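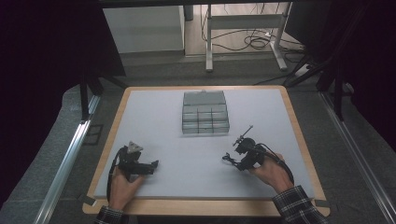 Figure 1. Two hand-held grippers and a clear compartment box on the work board.

Who Gets the Good Jobs? Automation at Jivbridge
Project report, February

Jivbridge told us that automating its small-parts sorting would "free people up." Our group wanted to know what for. We talked with staff on both shifts and read the training plan written by Dorothy Nuttall, our contact at the site.

Findings

The plan moves 4 sorters into demonstration work. They do the task by hand with a gripper in each fist, and the recordings are used to train the robot. A normal block is 50 minutes. One sorter told us her wrists hurt more than they did on the old line. Another liked the quiet. Neither could say what her job would be once the robot had learned it, and the plan has nothing on this either. It runs to 49 pages, and 2 of them deal with staff.

Pay stayed the same, which management counted as a benefit. We don't think teaching your replacement at your old rate is much of one.

Limits

We saw one site only. Dunmore did not answer our emails, so we can't compare. We also never saw the robot sort a full order, so we have left out the speed claims.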